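Home > Get Involved > Open Calls

Call for Participants: The Buvoncombe Wash Day Diaries

Posted Mar 14, 2026

Do you do laundry? Do you have opinions on how it ought to be done, or habits you picked up somewhere along the way and never once thought about? We would love to have you. The Buvoncombe Local History Room is looking for people in town and in the villages nearby to keep a simple diary of their household washing this spring, and to let us keep that diary afterward so that people who come looking later on can find out how the rest of us got our shirts clean. 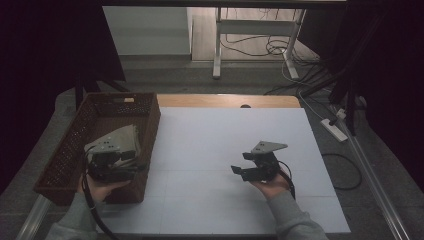 Perpetua Lindqvist-Hale
Diaries Coordinator, Buvoncombe Local History Room

I have wanted to put this call out for a long while, and I am so pleased to finally be doing it! Our shelves are full of wonderful things: parish accounts, shop ledgers, school photographs, a very large number of letters regarding drainage. What we have almost none of is ordinary housework. People wrote down what they paid for a cow and who they sat next to at a wedding, and then they went home and washed the tablecloth and didn't say a word about it.

We do have one lovely exception, a household notebook from Mudgate that came to us in a box of sheet music. It runs to 152 pages and the writer put down every wash she did, with the weather, the soap, what went on the line first, and what she thought of the neighbors' sheets (not much). Visitors ask for it more than anything else in the room. I have watched people who came in to look up a property boundary sit down with it and stay until we closed. Reading it again last fall, I started wondering what a reader in the future would give to have a whole stack of them from our own time, and that is how the Wash Day Diaries began.

What we are asking you to do

You would keep a diary for six weeks, starting in April. We supply the notebook, or you can type your entries and send them by email if your handwriting is anything like mine. You write something each time you do laundry, whether that is every morning or only when the socks run out. An entry can be two lines or two pages, and both are welcome, and a mix of the two is what I expect from most people once the first enthusiasm has settled down.

We are holding two get-togethers, one at the start to hand out notebooks and meet each other, and one at the end to bring them back. The first is at the Mudgate reading room and the second is here at Buvoncombe. There will be tea and coffee, and I will be baking for both. If you can't make it to either, please don't let that put you off. We can mail you a notebook and a stamped envelope to send it back in.

What to write about

People keep asking me what should go in, so let me try to be helpful without being bossy. Tell us where you do your washing: at home, at the laundromat on the Doltham road, at your mother's, in the bathroom sink. Tell us how you sort, or whether you sort. Tell us what you do with the one sock. Who in your home does the washing, and who puts it away, and is there any discussion on the subject? Where does the clean stuff wait before it gets folded, and how long does it wait there? (I have a chair. I suspect a lot of you have a chair.) If you learned your method from somebody, write down who it was and what they told you, even if you have since decided they were wrong.

Write down prices if you feel like it. Detergent, coins for the machine, a new set of pegs. These look dull now, and they are exactly what readers get excited over later.
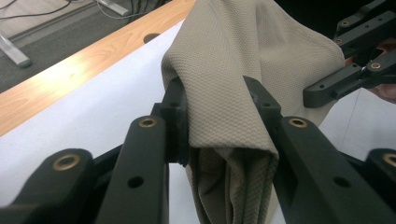
I would also be very glad if you described the things you wash, at least now and then. Pick something from the pile and give it a few sentences: what it is, where it came from, how long you have had it, what it has been through. You don't need any special knowledge of textiles, and plain words do nicely. A cloth like the beige one here could go down as "light khaki, little bumpy pattern all over, looks like tiny diamonds or maybe waffles," and I would be delighted with that. Our Mudgate diarist wrote of one blanket that it was "the color of weak tea and twice as sad," and everybody who reads it knows precisely the blanket she meant. If you don't know what a fabric is called, say what it feels like, or what else you own that resembles it. If you have kept the care label, copy it out, and then tell us whether you have ever followed it.

Stains are welcome too. So are disasters. If a red thing goes in with the white things during your diary, I am sorry for your loss and I hope you will write it up in full.

Who can take part

Anyone aged 18 or over who lives in Buvoncombe, Mudgate, Caldeira or Doltham, or on the farms and lanes in between. You can live alone or in a house full of people. You can be a person who irons pillowcases or a person who has never owned an iron. Renters, homeowners, students, people living on boats, people who have just arrived and people whose families have been here since the drainage letters: all of you, please.

I would especially like to hear from men who do the washing, as my early conversations have leaned rather heavily the other way, and from anyone who washes for work. That could be uniforms, kitchen whites, sports kit for a team, or linens for a guesthouse. We would also love to have people who write in a language other than English. Use whichever language you talk to yourself in while you are folding. We will arrange for a translation to be kept alongside the original, and you will get to see it before it goes into the collection.

You do not have to be a good speller. You do not have to be tidy. Couples and housemates are welcome to keep separate diaries of the same laundry, and I can't tell you how much I hope somebody takes me up on that.

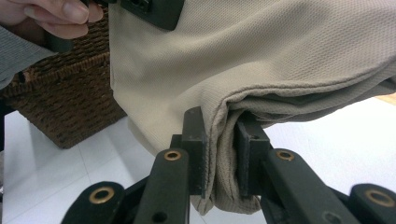 Mending is the other thing I'm hoping will find its way in. So much of it gets noticed on laundry day, when you have a garment in your hands anyway and spot the button hanging on by a thread. Please note what you repair, what you mean to repair, and what goes in the bag for later and stays there. Say how the thing is finished, if you care to look. The beige knit in the picture has a stitched seam along its hem, for example, and a tiny dotted weave you could easily miss from across a room, and those are the kinds of particulars that make it possible for a reader to imagine a piece of clothing long after it has been turned into dusters. If you darn, tell us what with. If you take your trousers to the alterations shop in Caldeira, tell us what they charged you and whether you were pleased.

What happens to your diary

Your diary will be cataloged and kept in our collection, where visitors can read it in the room. You choose how you are listed. You can use your full name, your initials, or no name at all, and you can change your mind right up to the final get-together. If you write about other people in your household, please let them know you are doing so. We will go over this with everyone at the start, and there is a short form to sign, written in ordinary language, which we can talk through with you as slowly as you like.

You may ask for any page to be closed to readers. You may also withdraw altogether, at any point during the diary period, without giving a reason. Just tell me and I will send your notebook straight back to you.

We can't pay people for their time, I am afraid, and I do wish we could. We will cover your bus fare to the get-togethers, and everyone who finishes gets a printed copy of their own diary, bound with a cloth spine, to keep or to give to someone. It makes a funny sort of present, and I think rather a good one.

How to sign up

Send us a note with your name, the place where you live, and a sentence or so on your laundry. It can be anything. One person who wrote in early told us only that she hangs everything by the hem and will not be argued with, and she is very much on the list. Please say whether you would like a notebook or would prefer to type, and let us know if you need large print, step-free access, or anything else that would make it easier to join in.

You can write to us through the contact page, drop a note through the door of the History Room at any hour, or leave one at the library desk in Doltham, where they have kindly agreed to keep a folder for us behind the counter. I answer every message myself, so it may take me a little while if a lot of you write at once, but I will get to you.

Please get in touch before the end of the month so that we can order enough notebooks. If you find this page after that, do write anyway. I always order a few extra, and we can start you off a little later than the others.

Questions? Ask for Perpetua at the front desk. If I'm out, leave a number and a good time to call, and feel free to start telling whoever is there all about your stain remover. They have been warned, and most of them have one of their own to recommend.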